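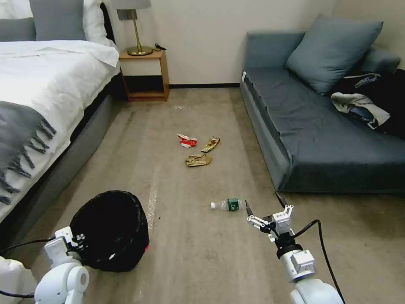

# Yupanqui two-arm room helper

**From Ullthorpe. Rental only for now, $1836 a month. Page updated September 4, 2018.**

Hi, I'm Renato Arancibia, and I look after the Yupanqui here at Ullthorpe. I write this page myself, so if something on it is wrong, I'm the one to yell at.

The question I get most, by a mile, is "can it do my chores yet?" Some of them! Slowly! It can pick up trash from a bedroom floor and put it in a bin, and that's the job we rent it for. People hear "two arms" and start telling me about dishes and fitted sheets (I'd love to get there, I really would), so I'd like to spend this page on the floor.

## What you get

- The Yupanqui itself, with 2 arms and a head camera
- Charger and spare battery
- The Londerness controller, a tablet with a big stop button on the screen
- A separate stop button you can hold in your hand. Please hold it.
- One setup visit, plus phone help from me or whoever is at the next desk

You'll need your own trash bin. A round one with a liner works nicely, and we've had good luck with plain black ones.

## How it works through a room

You park it facing the mess, put the bin beside its left arm, and tap Start. The left gripper goes to the rim of the bin and the right arm does the reaching. I went back and forth on this for months, because using both arms to pick sounds faster, but our test bins kept wandering off whenever something landed on the edge of them. One arm stays with the bin now and I'm much happier.

It'll go for bottles, snack wrappers, paper bags, small boxes and that sort of thing. The limit is 6 pounds, though I can't think what you'd be throwing on the floor that weighs that much. Weight is hardly ever the trouble. Flat things are the trouble! A crumpled wrapper gives the fingers something to close on, while a receipt lying flat on carpet can keep the poor thing busy until you get up and do it yourself.

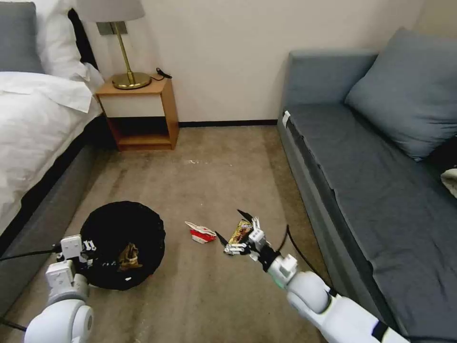 *Yupanqui at work on a snack wrapper, left gripper at the rim of the bin. Brown paper is in the bin, and there's a red-and-white packet on the carpet.*

Plan on 20 minutes for a bedroom with a normal amount of junk on the floor. Yes, you could do it in one or two. My sister has pointed this out at dinner more than once. If you have one bedroom and two working knees, I'd save your money, and I've told callers exactly that. The people who do well with it have lots of similar rooms, or find bending down hard and would like the floor clear without asking somebody.

## Things it's good at

Bottles, as long as they're lying on their side with some open carpet around them. Crumpled paper. Anything shiny and scrunched up, which surprised me, as I'd expected the camera to hate foil. It also copes well with a strip of floor between a bed and a sofa, provided you can get it parked square to the gap.

## Things it's bad at

Crumbs and little specks. It leaves them, so you'll want to vacuum afterward.

Clear tape and plastic film on carpet. I have a whole folder of failed tries.

Clothes. It won't sort laundry, and we've set it to leave fabric alone completely. A pile of clothes on the couch stays a pile of clothes on the couch. Same with throw blankets, and if yours has a fringe that hangs down near the floor, tuck it up on the bed before you start.

Deciding what's trash. It goes by a list you pick on the tablet, and it has no idea which empty box you were saving. Check the list! The default one is pretty careful, but "paper" covers a lot of things you might care about.

## Before you start

1. Pick up cords, jewelry, pills and anything breakable.
2. Put a fresh liner in the bin and fold it well over the rim.
3. Keep kids and pets in another room.
4. Check that the arm cables hang free and aren't caught on the bed.
5. Stay in the room with the hand button. We don't support running it alone, and the rental agreement says so too.

## What's coming

The next software update, Dullcombe, is planned for November. It should cut down on the long pauses between grabs, and it adds a second look at the floor at the end of a run, so a dropped wrapper gets another try. It's included in the rental. Emptying the bin is further off than that, and bed making is so far off I don't want to put a date anywhere near it.

## Renting one

The shortest rental is one month. Delivery and pickup are included, and we'll need a doorway wide enough to roll it through, so measure first. If you can, send me a few pictures of your floor on a bad day, with no tidying up beforehand. I'll write back and tell you which bits it can handle and which ones you'll still be picking up yourself.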